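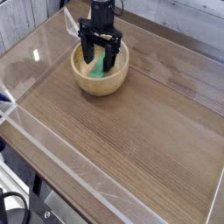
A round bowl made of light-coloured wood.

What is wood?

Look at the room where you are sitting. Maybe you can find a door, a chair, a pencil or a spoon that is made of wood. All these things began in the same way, as a part of a tree. But what is wood, and how does a tree make it?

A tree builds itself

A tree cannot walk to the kitchen when it is hungry. It must make its own food. The leaves take in a gas from the air, which is called carbon dioxide, and the roots take water from the soil. With the energy of sunlight, the leaves change these two things into sugar. This work has a long name: photosynthesis.

The tree uses a part of the sugar to stay alive. Another part becomes building material. So a big, heavy trunk is made mostly from air and water! Many grown-up people are surprised when they hear this.

Very small tubes

If you could look at a piece of wood through a strong microscope, you would see thousands of tiny tubes standing close together. Their walls are made of two important materials. The first is cellulose, which is like strong thread. The second is lignin, which holds the threads together and makes them stiff.

When the tree is alive, water travels up through these tubes from the roots to the leaves. In a tall tree this is a very long way, and the tree has no pump and no heart to push it. The leaves lose water into the air, and this pulls more water up from below, a little like when you drink with a straw.

The parts of a trunk

On the outside is the bark. It protects the tree from insects, from cold and from the teeth of animals.

Just inside the bark is the inner bark, which carries sugar from the leaves to the other parts of the tree.

Then comes a very thin layer with the name cambium. It is the part that grows. It makes new wood on its inner side and new inner bark on its outer side.

Next is the sapwood, where the water goes up.

In the middle of many trunks is the heartwood. It is older wood and it does not carry water any more. In some trees it is much darker than the sapwood.

Rings that tell a story

In countries with a cold winter, a tree grows fast in spring and slower in summer. In winter it rests. The spring wood is usually lighter in colour and the summer wood is darker. One light band and one dark band together make one ring, and one ring is normally one year.

In the forest museum in Selville there is a slice of an old oak, and you are allowed to touch it. Raffaele Russo, who works there, counted its rings with a needle and a magnifying glass. He found 263. Some rings are wide, from years with plenty of rain. Others are so narrow that he had to count them again - they come from dry years.

Hard and soft

People speak about hardwood and softwood. Hardwood comes from trees such as maple, oak and birch. Softwood comes from trees with cones, such as pine and spruce. The names can confuse you. Balsa is a hardwood, but it is so soft that you can press a mark in it with your fingernail.

Try it yourself

Ask an adult to help you find a fallen branch that was sawn at one end. Rub the end with fine sandpaper until it is smooth, then wipe it with a damp cloth. The rings should now be easier to see. Start in the middle and count to the bark. How old was the branch? Is it older or younger than you?

Words to remember

Cambium: the thin layer where a tree makes new wood.
Cellulose: the strong material in the walls of plant cells.
Lignin: the material that makes wood stiff.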